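Soaking dried beans overnight, the easy way

I put off cooking dried beans for years, and now I make a pot every week and get a bit giddy about it! They taste so much better than tinned, and the only real work is remembering to start the night before.

Tip 280 g of dried beans on to a tray and pick through them. You're looking for grit, shrivelled ones and the odd tiny stone (I found one in January and my tooth still remembers). Rinse them in a sieve, then put them in your biggest bowl and cover with plenty of cold water. They swell a lot, so go higher than feels sensible — a hand's depth above the beans is good. Stir in a teaspoon of salt and leave for at least 8 hours.

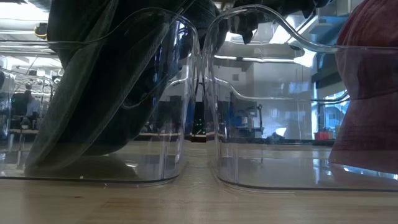
Can you soak beans for too long?
After a full day at room temperature they start to smell sour and may sprout, so if your plans change, drain them, cover with fresh water and move the bowl to the fridge. They'll keep happily there for another day.

Drain and rinse, then tip into a large pan with fresh water, half an onion and a bay leaf. Boil hard for ten minutes. Please don't skip this with red kidney beans, as they can make you properly ill if they're undercooked. Turn the heat right down and simmer with the lid ajar until a bean squashes easily against the roof of your mouth. Start checking after forty minutes — old beans can take twice that.

Let them cool in their liquid, which is lovely in soup. Rowena Samonte sent me her version with a strip of orange peel in the pot, and I'm completely hooked on it with black beans.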